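**PMV-19: Pemivari planner refuses right-hand grasp, "target occluded"**

September 2020

Reproduced in 16 of 100 runs on the Zundberg build. Restarting perception helps, in the way that restarting always helps – until lunch.

Log says the red block vanishes, then comes back as two blocks. Confidence is excellent throughout.
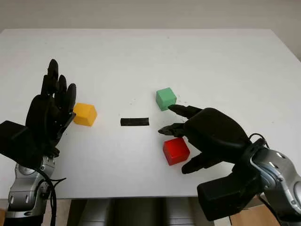 Segmentation merges finger and target whenever they overlap. The right hand covers part of the red cube, while yellow and green are in plain view. Masking the hand from joint angles next. Leaving open.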